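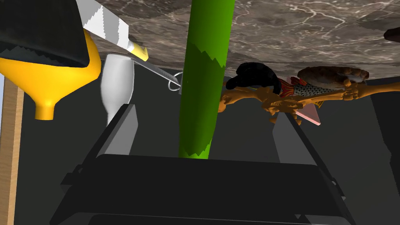
Wrist camera roll: correct it or train through it?
Simulation and learning > Manipulation

lolteden_arm wrote:
March 24, 2019
I've finished the first full comparison on the Clultow kitchen and would like some opinions before I write it up. The question is simple. Our wrist cameras roll with the hand, so for a good part of every reach the counter is at the top of the picture and everything on it hangs down. You can either rotate each frame upright before the network sees it, using the joint readings, or leave the frames alone and let the network cope.

Same demonstrations for both, same network, same training time. 100 reaches each, all in simulation, over 4 layouts of the same objects. A reach counts as a success if the item is held clear of the counter at the end.

Frames left alone: 32 failures.
Frames rotated upright: 7 failures.

I didn't expect a gap that big. The left-alone version mostly goes wrong late, in the last bit of the approach, when the hand turns and the picture turns with it. It also gets worse when the hand swings away from the counter and has to find its way back, because then there is hardly anything in view that it knows from the demonstrations.

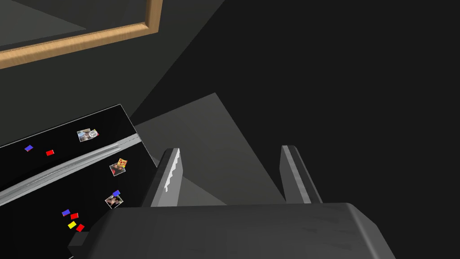

Paulík replied:
How many of those 32 come from the same layout? If one layout is much harder than the others, you are measuring the layout. I would also want to see a third run where the training frames are rotated at random. A network that has only ever seen a narrow set of roll angles will of course struggle with a new one. You haven't shown that correcting is better, you've shown that the demonstrations didn't cover enough.

lolteden_arm replied:
Fair point on the layouts. The failures are spread over all of them, though not evenly. I'll post the split once I've checked the logs.

On random rotation I don't agree. The roll angle tells you something about where the hand is, and if you scramble it in training you throw that away. Rotating upright throws it away too, but we put it back as a separate number next to the joint readings. I can run it anyway, it's only machine time.

flokamden replied:
Has anyone tried leaving the wrist view alone and leaning on the head camera instead?
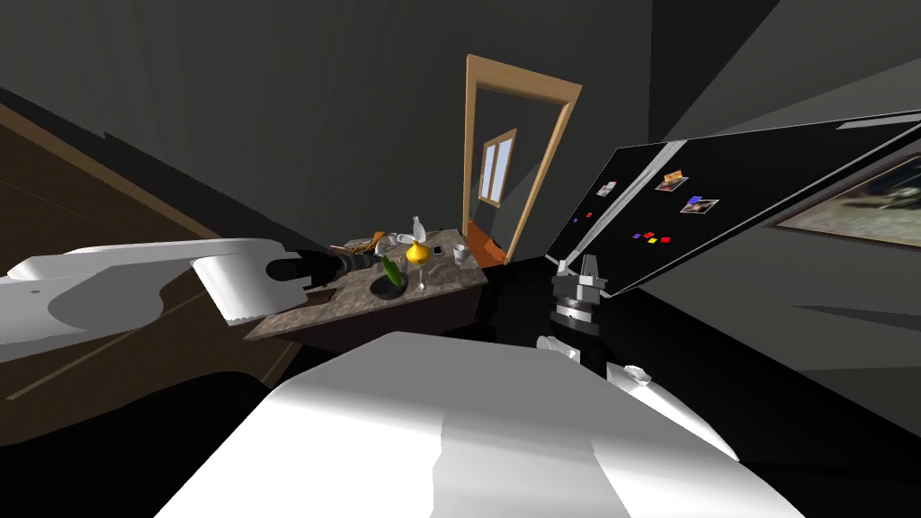
lolteden_arm replied:
We did try that, before this comparison, and dropped it. The head camera is good for deciding which item to go for and poor for the last stretch. Our head view is tilted as well, so it has its own roll to deal with, and the arm gets in the way on some reaches. Glass is the other problem. With the wine glass standing just right of the black bowl, a hand coming in low has to choose a side, and from up there the network kept picking the wrong one. The cucumber is easier as it sticks up out of the bowl at an angle and is a strong colour.

Branislav Šindelář replied:
Two questions. Do you crop after rotating? If you rotate a square frame and keep the corners you get black wedges, and the network can read the roll off the wedges. Then you're not comparing what you think you are.
Second, is the correction exact? In simulation the joint readings are perfect. On a real arm they won't be.

lolteden_arm replied:
Cropped to a circle in both versions, so no wedges. It does cost some of the view at the edges, but both versions lose the same amount.

The correction is exact, yes, and that is the weak spot. I plan to add an error to the roll angle and see where the benefit runs out. 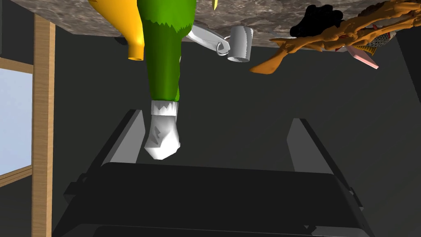

If it runs out early then Paulík's version may be the better one for a real arm, even if it loses in simulation. I'd like to know that before July, when we get time on the hardware at Lolteden. The error will be fixed for the whole reach first, then a second set with it drifting.

Paulík replied:
Drifting is the one I'd believe. A fixed error is just a badly mounted camera – you would calibrate that out. Still think random rotation will close most of the gap.

flokamden replied:
Could you put up the seeds with the layout split? I'd run the random rotation set here if that saves you the time.

lolteden_arm replied:
Yes please. Seeds and config tonight, in this thread.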